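止まった日

朝から気が重かった。Likunerの人たちが来る日は、だいたい昼飯が遅くなる。

Citoのベッドメイク試験は先月の終わりに一度延期になっていて、そのときの説明は「指の校正に念を入れたい」だった。3月の報告書には改善済みと書いてある。何がどう改善したのかは書いていない。私はこの手の「改善済み」を客室の仕事に就いてからずいぶん読まされてきたので、もう欄外に鉛筆で「?」と書くだけにしている。

担当はBeatriz Cunhaさん。日本語が達者で、こちらの嫌味もきちんと通じる。準備に思ったより時間がかかり、その間に私はタオルの補充を片づけてしまった。戻ったらちょうど動き出すところだった。左手は開いて下に添えるだけ、右手で掛け布団の端をつまんで引く。動作としてはそれだけのことで、新人なら初日の午前中に覚える。

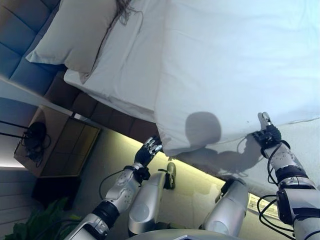 で、離さなくなった。

引いて、止まって、そのまま。画面には「把持完了」と出ている。完了しているのは見ればわかる。次の「解放」に進まない。Cunhaさんが端末から解放の指令を送り、もう一度送り、それから私に「少し下がってください」と言った。この一言で部屋の空気が変わった。それまでは私もわりと近くにいたのだ。

非常停止を押した。腕は止まった。しかし指は閉じたままだった。

これが今日いちばん書いておきたいところで、停止ボタンを押しても手は開かない。そういう設計なのだそうだ。物を持った状態で力が抜けると落として危ないから、停止時は握りを保つ。理屈はわかる。コップや花瓶ならそのとおりだろう。では挟まれているのが布でなく客室係の袖口だったらどうなるのか、と聞いたら、Cunhaさんは少し黙って「手動の解放手順があります」と答えた。その手順書は鞄の中にあった。鞄は廊下にあった。

結局、手順書を見ながら2人がかりで指を開いた。動かなくなってから布が抜けるまで24分。私はずっと壁の時計を見ていたので、この数字には自信がある。あとで向こうの記録を見せてもらったら、復旧時間は「復帰操作の開始から」数えるらしく、もっとずっと短くなっていた。手順書を取りに行っている時間は復帰操作に入らないのだろう。都合のいい時計である。

原因の話。ログに1392という番号が並んでいた。把持力の読みと指の位置が食い違ったときに出るもので、食い違いが2000ミリ秒続くと次の動作に進まずに待つ。待って、何を待っているのかというと、人間の確認を待っているという。それなら音を鳴らすなり光るなりすればいいのに、何も鳴らない。端末の画面の隅に番号が出るだけで、端末を持っていない者から見れば、ただ布を握って考えごとをしている機械だ。

布が柔らかすぎて読みがぶれた可能性、という説明もあった。ベッドの上の布が柔らかいのは前からわかっていたことだと思う。

昼飯はやはり遅くなった。食堂の鯖はもうなくて、うどんにした。

午後は続きをやるのかと思ったら、右手で布をつかむ動作は今日は中止、手先を寝具に近づけて位置を見るだけにすると言う。それは私も賛成した。ところが見ていると、別の点が気になってきた。白いシーツの上に黒っぽい小さな点がいくつかある。糸くずか何かの欠片か。午前の騒ぎで落ちたものか、もともとあったものかはわからない。わからないから困る。関節の部品の粉だったら、客室では使えない。
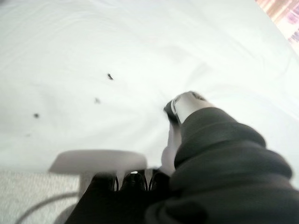 最終更新:2025年4月5日(土)

点のことはVilelaの本部に出す報告にも書いた。Cunhaさんは「拾って調べます」と言って、粘着テープで取って袋に入れていた。こういうところは丁寧な人だと思う。結果は来週だそうだ。来週と言われたら再来週だと思っておく。

夕方、Komitdenの画面で今日の分を見た。うちが使っている設備管理のシステムで、Likunerからの記録も自動で入ってくる。今日の試験は「一部中断、重大事象なし」になっていた。重大かどうかを決めるのは誰なのか。停止ボタンが押された日に重大事象なしと書くなら、その欄は要らない。備考を自分で足しておいた。

・非常停止後も右手が布を離さず、手動で解放
・手順書が手の届く場所になかった
・異常待機中に周囲への音や表示がない
・シーツ上の黒っぽい点、正体未確認

書いてみると、どれも機械が賢いかどうかとは関係のない話ばかりだ。見学に来る人はきまって、いつ全部の部屋をやれるようになるのかと聞く。私はその前に、手が開かなくなったときに誰がどこから何を持ってくるのかを聞きたい。

帰り際にCunhaさんから、次回は停止時に握りを緩める設定も試せますと言われた。試せるのなら今日やればよかったのでは、と言いかけて、向こうも疲れた顔をしていたのでやめた。緩める設定にしたら今度は何が落ちるのか、それも聞きそびれた。次に聞く。

条件は二つ出した。手順書は紙で部屋の中に置くこと。試験中は客室係を腕の届く範囲に入れないこと。どちらも「持ち帰って検討」だそうで、一つ目の何を検討するのかわからない。紙なら事務所に余っている。こっちで印刷して、ドアの内側に貼っておくことにする。

明日は休み。洗濯。自分の布団カバーも替える。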